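Unit 4: Trade delegations and what comes after
Instructor: Kerubo Rugemalira

Read the Gustum packet before class on Monday. The notes below cover the first half of it.

1. What a delegation visit is for

A regional government that sends officials to visit a manufacturer is usually there to look before it buys. Contracts are seldom signed on the day. The host shows its plant, the guests explain what they need, and both sides find out who on the other side can make decisions.

In the Brillham case, the province wanted equipment for its rural power network. It had spoken with two suppliers, Zwahlen and Grotetti. Only Zwahlen had sold on the continent before.

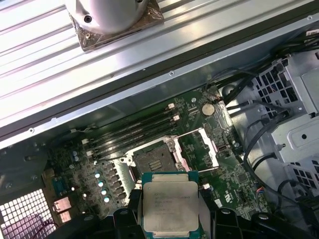 Note who was in the room. The provincial side brought its energy commissioner and a finance officer. Zwahlen sent a deputy president, which signaled interest without committing the company.

2. The memorandum

After the visit the parties signed a memorandum of understanding. Students often read too much into these. The Brillham memorandum listed 235 villages to be connected, but set no price and no delivery date. Most of its clauses were not binding. The exceptions were confidentiality and the choice of law.

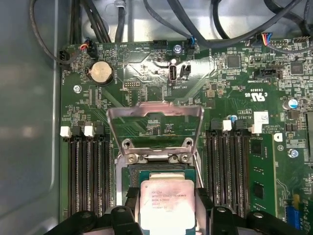
Compare clause 6 with the press release in the packet. The release says "agreement to supply." The clause says "intention to discuss supply."

3. The role of the intermediary

Gustum, a trading firm with a long local presence, introduced the parties. Its fee depended on a signed contract. Ask what this does to the advice it gives each side. Under the rules of many public buyers, a fee of this kind must be disclosed in the bid.

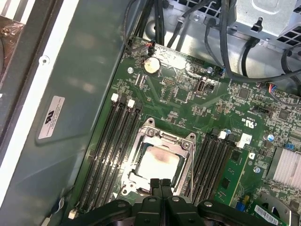

Terms to know: agent, distributor, success fee, local content, letter of credit.

4. Financing

The province could pay for 93 villages from its own budget. The rest needed export credit from the supplier's country, and the lender asked for a national guarantee. That request took the matter out of the province's hands.

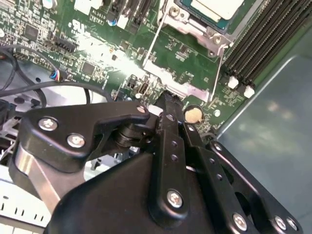 For the next session, write a memo to the finance officer on whether to ask for the guarantee or cut the project back. Limit: 2,000 words. Cite clauses by number. Memos are due in November, at the start of the second class of the month.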